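Firley cable fault

The Firley cable fault is the name given to a recurring failure in the robotic dismantling of desktop computers at the Firley recycling hall, operated by Gebreyes. It was recorded during August and described in a report by Uyên Ngô and Desta Alemneh, published on September 2, 2022. The fault did not injure any person, but it led to a change in the safety rules of the hall.

Background

The Firley line uses robot arms with parallel grippers to take reusable parts from old desktop computers. Hard drives are removed first, then the power supply, and the main board comes last. The control software, called Nutix, was written by a team under Bernardo Moreira. A person works beside the arm and loosens the screws by hand. 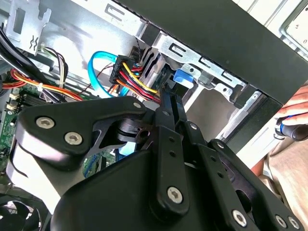

Drives are held in the case in different ways, and Nutix chooses a path for the gripper according to the model of the computer. In the first version the path was calculated from the metal parts only. Cables were treated as soft objects which would move away when they were touched.

The fault

In 10 of the 936 computers handled during the month, a power or data cable entered between the links of the gripper while the fingers were closing. The motor then reached its force limit and the arm stopped, as it was designed to do. After 600 milliseconds, however, Nutix tried the same movement again without asking the operator. In one case the second attempt pulled a connector out of the main board.
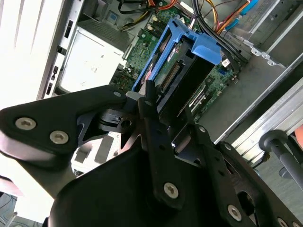

The report considers the repeated attempt to be more serious than the stop itself. An operator who sees the arm standing still may believe that it is safe to reach into the case and free the cable. Eyerusalem Adugna, the shift leader, had already written a note on this risk, but it was filed under general maintenance and was not read by the software team.

Changes

The automatic retry was removed. After any force stop the arm now opens its fingers, stays in its place and waits until a button outside the work area is pressed. Long cables must be tied or pushed aside before the gripper enters the case.
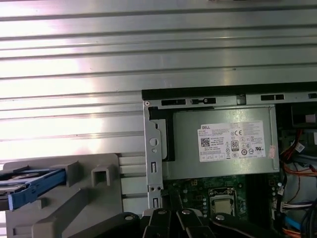 A closed cover for the links, made by Clelletti, was also tested. It kept the cables out – but it made the gripper too wide for the smaller cases, and the test ended after 127 computers. Gordon Melnyk, who was responsible for the trial, proposed a thinner cover of soft material. No date for this second test has been given.

See also: Force limit; Gripper; Protective stop

Contact the editors | © Contributors to this article | Back to top
Shares: 10 | Comments: 0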